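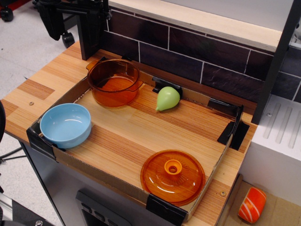

Home Reviews Kids' Stuff Kitchen Garage About

We use cookies to remember your preferences. By continuing to browse you agree to our use of cookies.

Ralness Play Cookware, Two Months of Soup

I have eaten a great deal of soup since June. None of it existed. All of it came out of a see-through orange saucepan, and I was expected to finish every bite before I could go back to my own dinner, which by then had usually gone cold.

The saucepan is by Ralness and it's the reason for this review. We bought it to replace a stamped metal set from Ineo that looked wonderful in the store and sounded like a hardware drawer falling down the stairs. The Ralness is plastic. It hits the floor with a sort of clack, and I've come to think of the clack as the main feature. If you live above anyone, you can probably stop reading and go buy it.

Still here? All right, the pan. It's round, with a small flat handle and a bit of a lip on one side for pouring. The color is somewhere between cough drop and traffic light, and when the afternoon sun gets into it the whole thing glows as though something very serious is going on in there. My daughter noticed this before I did and has since moved all cooking to 4 p.m.

The handle could be longer. It fits a four-year-old's hand fine, but it doesn't fit mine, and I'm called in as sous chef more than you'd think. After thirty seconds of stirring I'm pinching it like a teacup. There's also a faint mold line on ours that I took off with a nail file. It wasn't sharp, but I knew it was there.

The lid matches the pan and has a raised knob in the middle, hollow at the top. I have opinions about the hollow. It will hold one pea, one bead, or a quantity of yogurt that you'll find later. A bottle brush won't go in. A cotton swab will, and so will a toothpick if you're the kind of person who gets competitive with yogurt. I'd have paid extra for a solid knob. As a lid, though, it's good. It comes off without a fight and gets used as a plate, a hat for the bear, and a steering wheel on longer trips.

The bowl is the sky-blue one, with straight sides and a thick rim, and it came from a different outfit, Manalastas, as a single. It's the best thing we own in this category. There's nothing to it. You could run over it with a stroller (we have) and it goes on being a bowl. The straight sides mean a small person can shove a spoon around in there without launching the contents, real or otherwise. It has been through our dishwasher 43 times by the tally on the fridge, which started as a joke between me and the fridge, and I can't see any difference.

Then there's the pear. It's pale green and was part of a Zikusar fruit bag I got for the banana. The banana went missing in the first week and the pear has carried the department ever since. It's been in every soup. It has been a baby, a microphone and a potato. The shape is good, narrow enough at the stem end for little fingers to grab, and round enough at the bottom that it never stays where you put it. On a bare counter it rolls off and goes under the radiator. Some kind of low edge helps a lot, and cardboard does the job perfectly well, so don't let anyone sell you a play tray for $20.

On the counter itself I'll be brief. A striped wood-look top is a good choice for a toy kitchen as it hides crayon, and orange plastic shows up against it nicely at cleanup time. Pale green is harder to spot when you're tired.

Gripes, in no order. The pan and the bowl don't nest in any way I've found. The pan scratches if you scrub it with the green side of a sponge, so use the yellow side. The Ralness box takes up more room than what's in it and is taped like it holds a kidney.

Would I buy it again? The pan and lid, yes. The bowl, twice, and I did, as a gift for a niece. The pear I'd only buy with the full bag, and I'd hide the banana on day one.

Ralness pan and lid: 4 out of 5. Half a point off for the handle and half for the yogurt.

Manalastas bowl: 5 out of 5.

Zikusar pear: 3 out of 5, though it's currently in the soup and I've been told it's delicious.

Get our newsletter: one email a month, new reviews and the occasional correction. Enter your email address to subscribe.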